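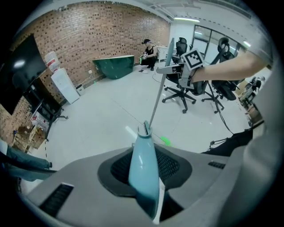

Walking partners wanted at Esum

We are looking for kind, reasonably patient people to join our neighborhood walking program this January, and if you have ever thought you'd like to get out more but hate going alone, well, you may be just who we had in mind! You would be paired with an older neighbor and walk together for 60 minutes or so, at whatever pace suits you both, for 6 weeks.

You don't need to be fit or especially chatty (some of our happiest pairs hardly talk).
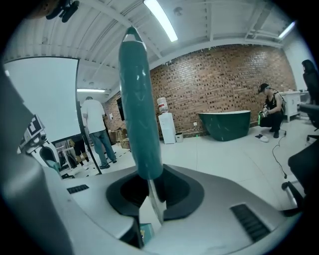
We do ask for comfortable shoes, a phone that stays in your pocket, and a short call with Chang-ho Hyun before you start, so he can find you someone who lives close by. There's a $205 thank-you at the end, plus soup at the Prisska café after the last walk. Write to Chang-ho at the Esum front desk, or stop in any morning after nine.

Comments

marlo_t: Can my dog come along? She's old and slow too.

Bettina: Did this last winter and we still walk!

K. Dunn: Is the soup vegetarian?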